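Build the room before the arm

Most hobby arm projects start with the arm. The builder buys a kit or prints the links, bolts the base to whatever bench is free, and spends the next year finding out what the bench was doing to the results. I share a workshop in Plurkovby with several other people who build things that move, and I have come to hold the opposite view. The simulated room should come first, it should be cluttered, and the hardware order should wait until the arm has done something useful in it.

The usual objection is that simulation flatters the builder. Contact is too clean, friction is a single number somebody guessed, and cables don't exist. All of that is correct. I have a cable on my own half-built arm that catches on the elbow cover at one particular wrist angle, and no model I had at the time would have predicted it. But the objection is aimed at the wrong stage of the work. A model is poor at telling you whether a grasp will hold. It is good at telling you whether the arm can get to the grasp in the first place, and in a home workshop that second question accounts for most of the wasted money.

Take pedestal height. On our first build, which we called Paston, the base went onto a bench because the bench was there. The shoulder ended up too low to reach over anything tall, so every approach to the back of the work surface had to come from the side, and the side was where the wall was. We raised the base by 35 mm, then raised it again. Each change meant new holes, a new calibration and an evening gone. In a simulator the same change is one number in a text file, and a reach sweep takes less time than finding the right drill bit.

For the second build, Presau, we ran 756 start poses against 11 pedestal positions before cutting any metal. The sweep ran overnight on an old desktop under the stairs. Two of the positions were clearly better than the others and neither was one that any of us had argued for. The one I had argued for failed on elbow clearance. I would have built it.

My second point concerns clutter. People who do simulate tend to use a bare plane with a cube on it. The cube is easy to model and the arm picks it up every time, and very little is learned. A shared workshop has no cubes on bare planes in it. It has half-finished things with awkward outlines standing in front of other things. A test scene should include at least one tall object with an overhang, one that rolls, and one narrow piece placed near an edge. It should have furniture behind the work area and light coming in from one side, so that shadows fall across the surface and the vision code has to cope with them.
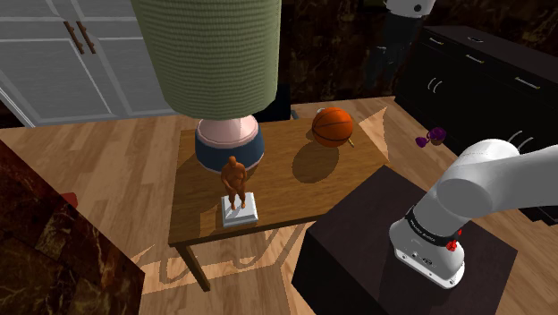
Oláh disagrees with most of this, and wrote back on the workshop list that a furnished room is a way of putting off the build, that every week spent on table lamps and floorboards is a week in which no motor gets tested, and that a cheap arm on a bad bench teaches more by breaking than a good one does on a screen.

There is something to that, and I have watched a project go the way Oláh describes. The owner kept improving the textures and never ordered a motor. My answer is to set a limit. Use existing household models, accept whatever finish they come with, and spend modelling time only on the parts the arm could hit or must reach. A lampshade that overhangs its base matters because the upper arm has to pass it. The pattern on the wall matters only if a camera is used, and even then one ugly wall is enough.

Where I don't agree is on breakage. A part that fails under load teaches something. A part that fails because the base was in the wrong place teaches only that the base was in the wrong place, and the sweep would have said so for the cost of the electricity. Our budget on Paston went about half to the second kind. I would prefer to spend it on better bearings.

The pedestal for Presau is welded and waiting for paint. The joint limits in the model still need to be tightened to match the real stops, and the cable, this time, has been given a crude shape of its own in the collision file.

We use cookies to remember your settings and to count visits. Accept | Manage preferences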